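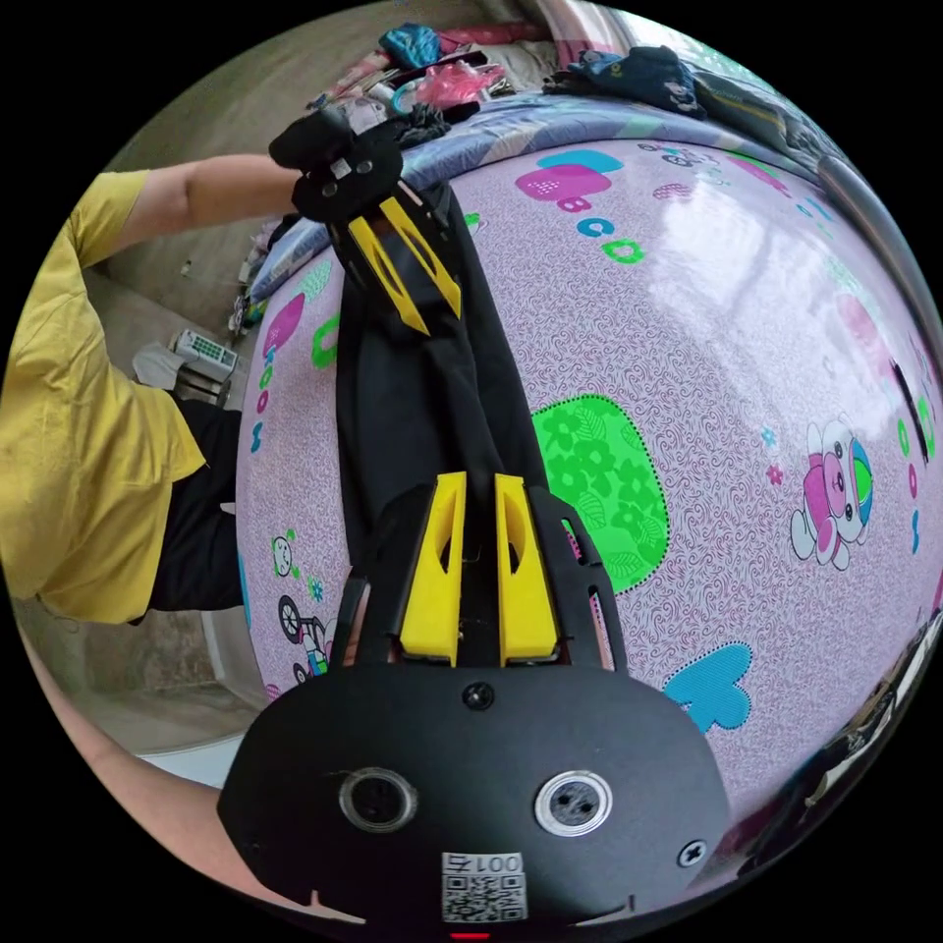

At the bedside, lilac sheet in place.

Trametti Names Citlali Orozco to Lead Its Color Cosmetics Line

19/06/2018

Trametti has appointed Citlali Orozco as head of color cosmetics, with responsibility for lipstick, lip liner and cheek products. Ms. Orozco joins from Lustano, where she directed shade development and oversaw the relaunch of the company's matte lipsticks in February.

Her first project will be Ilitz, a line of sheer lip tints planned for the fall. The tints will be sold in four shades, with two more to follow if demand allows. Almost 2,000 customers returned the survey that guided the selection, and many asked for softer colors that can be worn during the day without a liner.
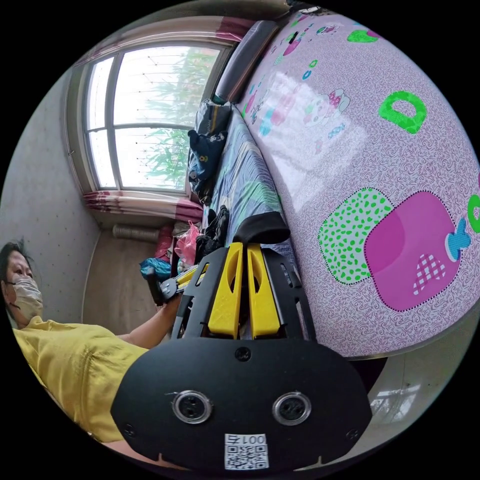
Availability and Early Orders

Ilitz will be offered first at the Ventura store, where 500 sets have been reserved for members. Each set contains two tints and a small brush. Members may place one order per household, and sets not collected within two weeks will be released for general sale.

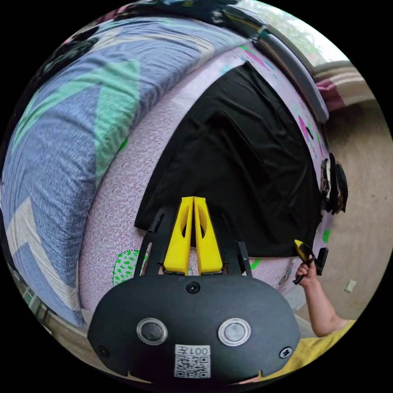

Orders may be placed at the store counter or by mail, using the form sent with the member card. Returns will be accepted on unopened items only — a rule that already applies to all lip products.

Ms. Orozco will meet members at the Ventura store before the line goes on sale. Times will be printed in the next newsletter. Members who no longer wish to receive product notices should inform the store in writing.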